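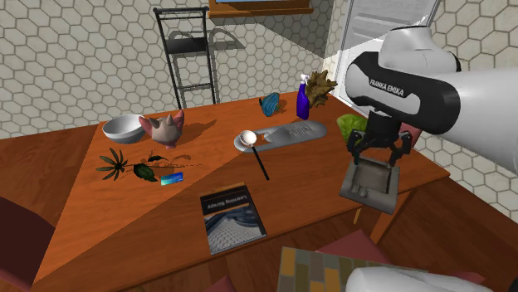 **Figure 3.** Simulated tabletop clutter, with the arm holding a gray box just above the table.

### 4.2 Equipment planning

We sized the hardware budget in simulation before ordering anything. Each candidate arm and gripper pair ran 200 pick trials on cluttered tables like the one in Figure 3. Rendering took one workstation, already owned by the Collholm lab. The quote from Brenitz covered a single arm, a spare set of fingers and three years of service – around 1000 dollars a year for the service part. Mohmand and Won put the second arm off until August.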